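How to untangle a fine chain necklace

Fine chains knot when they are stored loose or carried in a pocket. Most knots come out in a few minutes if you don't pull on them.

Clear a flat, light-colored surface and turn on a good lamp. Undo the clasp first. A closed clasp turns every small knot into a bigger one. 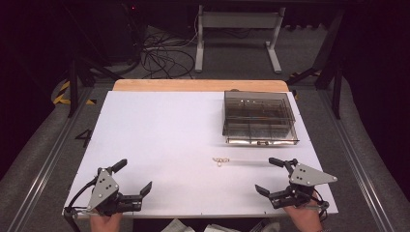 Lay the chain down and put one drop of baby oil on the knot. Skip the oil if the chain holds pearls or is strung on thread — use a little cornstarch there.

Roll the knot gently under a fingertip until it loosens. Then take two sewing needles, set both points in the middle of the knot, and ease them apart.
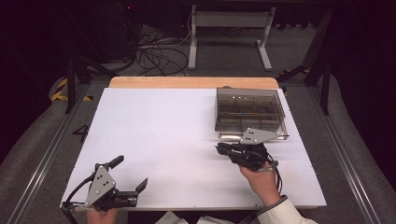 Work from the center out. When a loop opens, draw the free end back through it. Stop if a link starts to bend.

Wash off the oil in warm water with a drop of dish soap, rinse, and dry on a soft cloth. Put a plate or towel over the drain before you start.

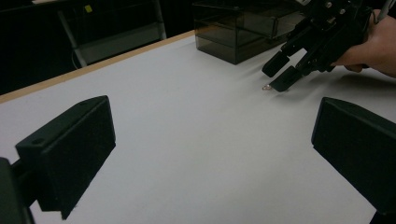
Riet Michiels
Jewelry repair, Skutberg
Feb 2, 2026

To keep it from happening again, close the clasp and store each chain in its own compartment. For travel, thread one end through a drinking straw and fasten the clasp outside it.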